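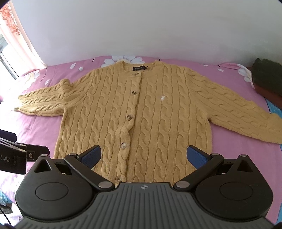 Figure 1. Cable-knit cardigan laid face up before folding, with the neckline at the far side of the bed.

3.2 Folding knitwear with buttons

This section is for cardigans and other knitted tops which open at the front. For jumpers without opening, go to section 3.3. For shirts and blouses, see section 2.

Before you begin

You will need a flat surface wider than the garment with both sleeves open. A bed is good for this. A table is also possible, but on a small table the sleeves hang down and the weight of them pulls the shoulders out of shape. Keep the Adik storage box near to you, with the lid off.

The garment must be fully dry. Wool and cotton knits can feel dry on the outside when the ribbing is still a little damp, so please press the cuffs and the hem between two fingers and wait some seconds.

Empty the pockets, if there are any.

Steps

1. Lay the cardigan on its back with the buttons facing you. Put the neckline at the far side and bring the hem toward you.

2. Bring the two front edges together. Close the top button, one button in the middle and the bottom button. It is not necessary to close all of them.

3. Open the sleeves to the sides. They do not need to be at the same height. In Figure 1 one sleeve goes straight out and the other goes down at an angle, and both positions are fine at this step.

4. Smooth the body with flat hands, from the middle to the sides. On a cable pattern, follow the cables from the collar down to the hem. Do not pull across them.

5. Look over the front for lint, loose threads and marks. In Figure 1 there is a small white spot on the front, a little to the right of the buttons. Lift lint with the Neneo fabric brush, using short strokes in one direction. If the spot does not come off with the brush, stop here and go to section 5, Marks and stains.

6. Fold the left sleeve across the body, then turn it down so that the cuff points to the hem. Do the same with the right sleeve.

7. Fold the left side of the body to the middle, and then the right side over it.

8. Fold the hem up to the collar, one time only. For the low box (200 mm), fold one more time.

9. Turn the parcel over and place it in the box with the fold on top.

Note: Thick cables make a thick parcel. The low box takes 2 cardigans of this kind. Please do not press a third one inside, the lid will close but the pattern becomes flat.

Note: If the garment has a label inside the collar, leave the collar edge visible in the box. It is easier to find the right piece later.

CAUTION: Do not hang heavy knitwear on the Zevivholm rail, also not for one night. The shoulders will stretch.

CAUTION: Do not use the brush on the buttons. The bristles can scratch them. Wipe buttons with a soft dry cloth.

Storing for the warm months

Knitwear which is put away for a long time should be taken out once and folded again along different lines. In our own cupboards we do this in July. Put the heavier pieces at the bottom.

Text of this section: Yến Ngô. Checked by Shabnam Ghumman, 22 Feb 2018.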